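Subtitles fall behind the sound after the second episode, only on the living room TV

Octavian Costache
November 24, 2025

Hello everybody. I hope this is the correct section, I did not find one only for streaming.

My wife and I are watching the series Dornden, the one with the lighthouse keeper's family. We began it in October and we have now finished the first season and a little of the second. We watch in the original language with English subtitles, so for us the subtitles are not an extra, without them we understand perhaps one word in ten.

The first episode of an evening is always good. The second episode is also good, or almost. Then, if we let the next one start by itself, the subtitles are late. In the beginning it is a small delay, but before the end of the episode the delay is up to 5 seconds. In a quiet drama you can live with this, but Dornden has those long kitchen scenes where four people speak at the same time, and there it becomes impossible. In the wedding episode we laughed at a line which belonged to the priest and we thought the grandmother said it.

What I have tried already:

I turned the TV off and on with the remote. No change.
I changed the subtitle size from large to medium. No change, but it looks nicer.
I deleted the app and installed it again. It was good for one evening, then the same.
I watched the same episode on my laptop in the kitchen. The subtitles were correct from start to finish.

The TV is a 32 inch, six years old, and the app is the one that was on it when we bought it (I have updated it). The sound goes through a small soundbar connected with the HDMI cable. The internet is fast enough, the picture never stops.

My question is if this is a fault of the TV, of the app, or of the series files. I would like to know before I spend money on a streaming stick. Also we have only seven episodes left and my wife does not want to wait. Please no spoilers after season two, episode three.

Thank you in advance.

Yee-man Choi

I had the same thing on an older set, with a different show (Brotura, season one, all of it). I am not a technician but I tested this for many evenings, so maybe it can help you.

First, I don't think the files are bad. If the laptop plays the same episode correctly, then the subtitle file is correct also.

Second, "turned off with the remote" is not really off on most TVs. The TV goes to sleep and the app stays in memory, with everything it was holding from the day before. On a set with little memory this gets worse with each episode that starts by itself, and this fits with what you describe. Please do the following, in this order:

Stop the episode and go out of the app completely, with the exit key and not the home key.
Take the plug of the TV out of the wall. Take out the soundbar plug also.
Wait 2 minutes. I used to wait ten seconds and this was too short for mine.
Put both plugs back, start the TV, and go to the app settings. Turn off "play next episode automatically".
Start each episode yourself from the episode list.

The last step is the important one. When the next episode starts by itself, my app did not load the subtitles fresh, it continued with the old clock from the episode before. When I go back to the list and choose the episode by hand, it loads everything again. It is a little annoying to stand up - or at least to find the remote under the blanket - but the subtitles stay correct.

If one episode is already late, you can go back to the list, wait a moment, and press continue. For me this corrected it without a restart.

About the soundbar: it can make the sound late or early, but then the lips would be wrong also. You did not say that the lips are wrong. Look at this in a scene with a close face. If lips and sound agree and only the text is late, leave the soundbar alone.

I would not buy the stick yet. Try three evenings first.

And about Dornden, I envy you that you have episode four in front of you. I will say nothing more.

Nelu Vlad

Just buy the stick. Old TV apps are all bad. I had 2,000 problems with mine and after the stick zero.

Also the English subtitles for Dornden are weak in the second season, half of the jokes from the uncle are gone. Watch it dubbed if you can stand it.

Aurelia Voicu

I agree with most of what Yee-man wrote, and I would add two things.

In the app on my TV there are two versions of English in the subtitle menu, one is "English" and the other is "English (CC)". They look like the same but they are separate files. With Skurkstead I had the delay only with the CC version. When I changed to the normal one the delay was gone and it did not return, also not after many episodes in a row. So before you pull out the plugs, look at which one you have selected. It takes less time.

The second thing is that the app can remember the wrong choice for each profile. If you and your wife have separate profiles, try to play the same episode from the other one. When it is good there, you can finish the season from that profile and forget the rest. Your place in the list will be wrong, but you can jump to the correct episode by hand.

I do not agree about the dub. The voice they gave to the father is much too young, and the songs are left in the original with no translation at all, so you lose those in any case.

We watch in the little room behind the kitchen, and there the rule is no laundry during an episode, with or without subtitles. 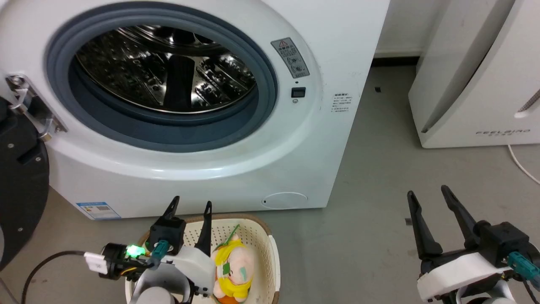
Our washing machine, door open.

Please write back which version of English you had selected. My brother has the same delay with Skurkstead and he does not believe me about the CC file.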